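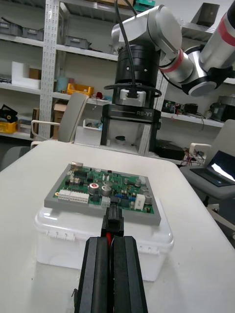

Buy masking tape and a biro and stop showing off, wrote one reader when I mentioned I was testing label makers. Fair. But my masking tape curls, and my handwriting has been mistaken for Greek.

The Esevex Siu prints a strip in 3 seconds and has 11 typefaces, of which ten are for wedding invitations. The keyboard runs in alphabetical order, so anyone who has ever typed will be slow on it. By Wednesday I had labelled the tea, the coffee and the drawer where the label maker lives.

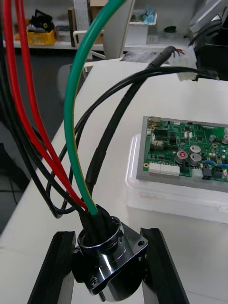
Does it stick?

The tape grips painted shelves very well, and paint comes off with it very well too. Glass is fine. Cardboard sheds it overnight. My older Vusau had a split backing you could peel with a thumbnail; with the Siu you need tweezers and a calm home life.
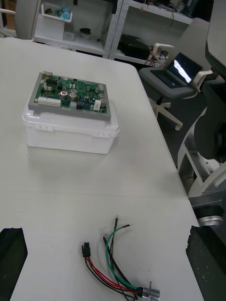
Tape costs more than it should, and the cutter wastes a finger's width each time. Keep labels short. On a white plastic box with two snap latches along the front, like the one with the circuit board sitting on top, I'd put the strip between the latches and stop at "BITS". I'd still buy it, in a sale.

Filed under: Home & Desk > Reviews > Small Gadgets

© Sedstead Reviews | Contact us | Back to top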